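4 Setting up the Skivis worktop

4.1 Before you start

The Skivis is supplied in one length and cut to size on site. Leave it flat in its wrapping, in the room where it will be fitted, until you are ready to cut. Base units must be level and fixed to the wall before the worktop goes on. Check along the front rails and again from front to back.

You will need:
- six angle brackets (bag C)
- 23 short screws (bag D; one is a spare)
- drill with a 3 mm bit
- fine-toothed saw
- finishing oil and two lint-free cloths

CAUTION: Do not use screws other than those in bag D. Longer screws will come through the upper face.

4.2 Cutting

1. Measure the run at the wall and at the front edge. Use the larger figure.
2. Mark the cut on the underside if using a circular saw, or on the upper face if using a hand saw.
3. Support the worktop on both sides of the cut.
4. Cut, then sand the end lightly along the grain.
5. Oil the cut end at once. Two coats are required here before fitting.

NOTE: Leave a gap of 3 mm at each wall. The gap is covered by the upstand.

4.3 Fixing

1. Place the worktop on the units and push it back to the gap.
2. Fix the rear brackets first. Use the round hole.
3. Fix the front brackets through the middle of the slotted hole. Tighten until the screw head touches the bracket, then back off a quarter turn. The wood must be free to move across its width.
4. Run sealant along the wall joint and leave it to cure before fitting the upstand.

CAUTION: If a dishwasher is installed under the worktop, fit the foil barrier (Adatau kit, sold separately) to the underside before step 1.

4.4 First oiling

1. Wipe the surface with a damp cloth and let it dry.
2. Apply a thin coat of oil along the grain.
3. Wipe off any surplus after 20 minutes.
4. Leave for 8 hours. Repeat twice.

WARNING: Cloths soaked in oil can catch fire by themselves. Lay them flat outdoors to dry before throwing them away.

4.5 Everyday use

Put a stand under hot pans. Lift small appliances now and then and clear the crumbs and moisture beneath them. Renew the oil when water no longer beads on the surface.

Comments (3)

layug_kitchens
Bag D was one short in mine. Skovley posted replacements without any fuss.

Hob side
Does 4.3 step 3 apply to an island as well? There is no wall to push back to.

oakend
Fitted mine in January and oiled it as above, toaster and kettle went back on the day after the last coat.
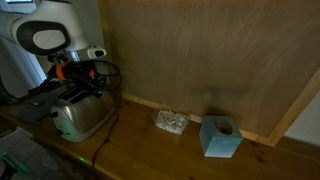

For the island I used the slotted holes on both long sides and the round ones only in the middle. Six brackets was enough, and the doors still clear the edge.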